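## Small Storage, session 4: sorting by label

Okay, picking up where we stopped. I'd promised to get to desktop organizers, and then we spent the whole hour on Fabrice's kitchen drawer (no regrets, it was a great drawer!).

My rule for a desk or vanity is that the category comes first and the container second. Dump everything out, make piles, name the piles, and only then look at what compartments you've got. If a pile has no name you can fit on a small sticker, it's probably two piles. Liis Uibo calls these "mixed weather" in the Hilau reader, p. 546, and I've been stealing the phrase ever since. 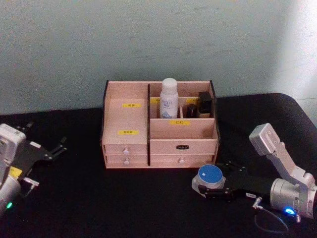

Once you have names, stick them on. I like labels right on the wood, one per compartment, in whatever language you think in at seven in the morning. A lipstick spot should say lipstick. Tall bottles want an open cubby so you can grab them by the neck, and the little loose stuff (hair ties, clips, samples) goes in drawers where it can be a mess in private.

Give yourself about 10 minutes for the sorting part. Longer than that and you start reading ingredient lists.

**For next time:** pick one surface at home, make your piles, write the names down before you touch a container. Bring the list! Veta handout, part two, has the blank grid. Jaanus has spare label sheets if you need them.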